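Ticket 1336: Kermont boiler timer loses its settings overnight
Opened: 15/05/2018
Status: open, waiting on customer

Hello, and thank you so much for getting back to me so quickly. I've tried the things you suggested and wanted to write it all down properly while it's fresh.

The timer sets up perfectly well. I put in the morning and evening periods, press Save, and the little tick comes up. By breakfast the clock is back to midnight, the year says 2000 and both periods have vanished. The heating itself still works if I press Boost, so we aren't cold, but it's a nuisance to do every day.

Tried so far:
Full reset with the pin. Same again next morning.
New backup battery from Dritwood. No change.
Left the timer on manual for a night. The clock still went back.
Swapped the fuse in the spur. No change, though the old one did look rather tired.

The screen showed code 151 this morning, which I can't find anywhere in the Naciri booklet (mine stops at 150, and I did look twice!).
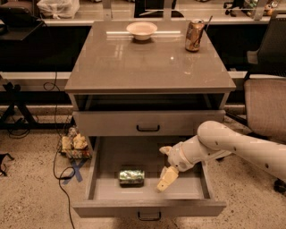
One more thing which may or may not matter. We had the hall rewired in March, and I have a feeling the trouble began not long afterwards. Could the timer be on a feed that goes off with the lights? I'm going to leave the hall switch on tonight and see what the clock says in the morning.

If it does need replacing, would the Willier model fit the same backplate? I've seen it for about 50 pounds and would happily pay that for a quiet life. Thanks again for being so patient with me.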